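The Inventory

Evanthia Vrettos received the Florkico contract on 22/07/2021. It ran to six pages. The first five covered liability. The last said that the contents of the late Mr. Matei's study were to be entered in a register, each item once, in the order in which it was found, with its position.

She had done 29 such registers for Florkico. She used the same form each time: item, material, condition, position, remarks. The remarks column was narrow. The company did not encourage remarks.

The study was on the second floor. It held a desk, two chairs, a wall of shelves and a small cabinet. The daughter-in-law, Bimla Pathak, unlocked the door and stayed in the hall.

"How long does it take?" she asked.

"It depends on the drawers."

Evanthia began at the door and worked clockwise. The shelves took the morning. Matei had been a surveyor for the Grava water district, and he had kept his field books by year, spine out, with the year inked on a strip of tape. Entry 1 to entry 214: field book, cloth, fair. She did not open them. Opening was a separate service, billed by the hour.

After lunch she did the desk. Pens, a stapler, a steel rule, a brass plumb bob on a braided line. A letter scale, out of true. She tested it with the calibration weight from her case and wrote "reads high" under condition. By the time she reached the cabinet she was at entry 974, and the light from the window had moved off the floor and onto the wall.

The cabinet was light oak, low, with a flat top and one drawer. The handle was a loop of black wire. She pulled the drawer all the way out to its stop and looked in. Then she took her flashlight from the case and looked in again.

"Is something wrong?" Bimla had come as far as the doorway.

"No. It's empty."

"It can't be."

Evanthia tilted the form so that Bimla could see the line. Entry 975: cabinet, oak, good. Entry 976: drawer, wood, good. Remarks: none.
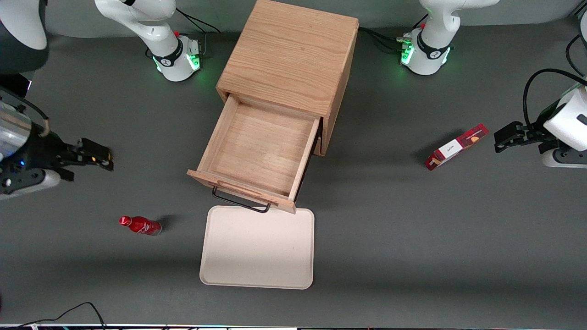

"He opened that drawer every evening," Bimla said. "At seven. You could hear it from the kitchen. It would go out, and then a few minutes later it would go back in. My husband set the table by it."

"Did you see what he kept there?"

"The door was shut."

Evanthia measured. She always measured drawers, inside and out, and compared the two. A false bottom shows up as a difference in depth, and a false back as a difference in length. She took the inside depth at each of the corners and the outside depth at the same places. The difference was the thickness of the floor. She took the inside length. It agreed with the outside length, less the front and the back. She removed the drawer from the cabinet, laid it upside down on a blanket and checked the underside. Bare wood. She put her arm into the cabinet up to the shoulder and felt along the runners and the back panel.

"The runners are worn," she said. "More than the rest of it. There's wax on them, too. Someone kept them up."

"So he did use it."

"He used the runners."

Bimla came in and sat down in the second chair, entry 3. She looked at the cabinet for a while. In the hall a clock ran, already listed under the household register, which was not Evanthia's.

"He stopped going to the district office in August," Bimla said. "The year he retired. He told us he still had some things to put away. I thought he meant papers."

Evanthia put the drawer back. It went in with very little force, and it made a sound – a long, low one, then a knock at the end. Bimla turned her head toward the kitchen, then back.

"Could you do that again?"

There was no line on the form for it. Evanthia pulled the drawer out to its stop, waited, and pushed it in. The same sound, the same knock.

"That's it," Bimla said.

The remaining items were minor: a wastebasket, a coat hook, a Cukitz desk lamp without a bulb, a rug, a key that fitted nothing in the room. The key was entry 981, and the last. Evanthia signed the register, had Bimla sign under her, and gave her the carbon copy.

On the stairs she stopped, set her case on the step, and took out the top copy. She found entry 976. Under remarks she crossed out "none" and wrote "audible from kitchen." She initialed the change, as the contract required, and went down to the car.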